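Reusable egg cartons - plastic or cardboard?

pellstead_hens wrote:
Finally gave up on soggy cardboard and got a yellow plastic carton, the two rows of six kind with a fold-back lid. I love it! Our girls have been laying like mad since July and I do all my sorting out on the workbench, where there's room to spread out and a shelf underneath for the overflow.
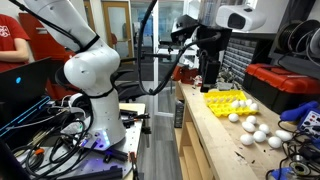
It rinses clean in the laundry sink and the colour makes it dead easy to find in the fridge. Anyone else converted?

Brendan Ó Conaill wrote:
Not me, sorry. Cardboard breathes and the neighbours never bring the plastic ones back. I lost 3 last year. Also, don't your eggs roll off a bare bench?

pellstead_hens wrote:
Haven't lost one yet, mate - they mostly wobble and stop. I tip them out, check for hairline cracks, then fill from one end.

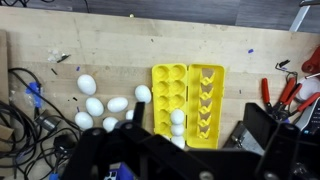
Three in, seven still on the bench.

feditz wrote:
Brendan's right about giving them away, but for home use plastic wins easily. Mine's done around 15 months. Pointy end down, everyone!

Brendan Ó Conaill wrote:
Pointy end down, agreed. Still keeping my cardboard. It goes in the compost when it's stuffed.

Martim Tavares wrote:
Does the lid on the yellow one click shut properly? Mine pops open in the ute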